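Folding Work at Clisatov: What Changes When the Task Is Shared
Posted in September by Etelka Orbán

The garment care section at Clisatov has entered the second stage of its automation program, and several readers have asked how the staff are finding it. I have supervised the section for 6 years and will set down my own view.

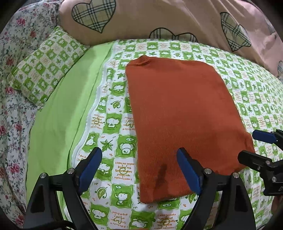 The work as it stands

Knitwear remains the hardest category. A ribbed sweater must end as a flat, roughly rectangular bundle with the collar at the top edge, and a patterned sheet underneath makes the task harder for any system that relies on sight. Our teaching sessions are therefore held on made-up beds as well as on the plain tables downstairs. Staff guide the grippers by hand through each fold, and the motions are recorded for the Adent software.

Folding is also the point at which garments are inspected. A darker patch near the lower left of a sweater, such as the one in the photograph, is something an experienced folder notices at once. The present system does not flag it. Until it does, every folded item passes a person before it is bagged.

Effects on the staff

Six members of the section now divide their shifts between folding and teaching. The teaching hours are paid at the higher rate — a condition we asked for early and received in writing. Irén Vörös, who leads the late shift, recorded 139 folds last month and reports that her wrists tire sooner with the grippers than with bare hands. Sessions have been shortened as a result, with a break at the midpoint.

There is also concern about hours. Four colleagues asked me whether their positions will exist once the Ritix line is installed. Management has stated that no contracts will be ended during the trial. It has made no statement regarding the period after it, and I have requested one.

The next review will cover towels and bed linen. I will publish the revised shift plan on this page when it has been approved.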